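Totia Snack Library: progress report for the second period
Prepared for the Kallio Fund by Joonas Sjöberg, project coordinator, Zandcombe

You asked for something shorter than last time. The first report ran to 16 pages, four of them on shelving, and I have taken the hint.

Where we are

The aim, as agreed, was to build a reference collection of everyday snack packaging for the teaching room at Zandcombe, so that design students could handle real wrappers and stop drawing them from memory. We promised 200 catalogued items by the end of December. The register stands at 257. Before anyone opens a bottle, I should say that a fair share of these are potato chips. Donors were generous within a narrow range of interests.

Cataloguing is done by package type first, then by country of sale, then by barcode. We tried sorting by flavor in the early weeks and gave it up after a long afternoon on whether "barbecue" and "smoky barbecue" belonged together. The barcode is dull, but it doesn't start arguments.

Storage

The plan in the application was flat storage in archive drawers. Full bags do not lie flat, and emptying them spoils the shape the students are supposed to be studying. We have moved the filled bags to hanging storage, which takes more wall and less floor. The drawers, which were paid for from your grant and are very good drawers, now hold cartons, sleeves and loose wrappers.

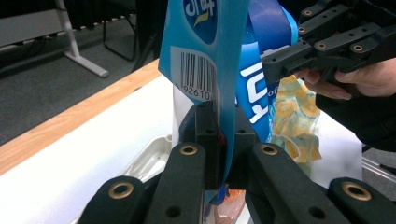

Crackers and biscuits have been the slowest group to finish. Their packs come in more formats than any other group, and the clear ones show every crumb. Twelve of them are still waiting for a register entry, mostly imports where the ingredients label covers the part of the design we wanted. We have decided to leave the labels on. Peeling one off took most of the mascot with it, and the mascot was the reason we had accepted the pack.

Use of the collection

Two first-year groups have now worked with the material, one on lettering that has to survive being crumpled and one on opening mechanisms. The second group was the more enthusiastic and cost us more stock. Replacements came out of the consumables line, which is now nearly spent. Staff have asked me to note that nothing was eaten during teaching hours. I have noted it.

The exchange with Zollotness is behind schedule. They have sent their list of duplicates and we have sent ours, and the two lists are almost identical. We will try again once their confectionery has been sorted.

Money

Spending is within budget overall. Shelving is under, consumables are over, and the hanging rails came in slightly below the quote after we agreed to collect them ourselves. I would like to move the shelving balance to consumables and will send the usual form.

Next period

Finish crackers and biscuits. Photograph the cartons. Write the handling guide, with particular attention to the students in the second group. Find more wall.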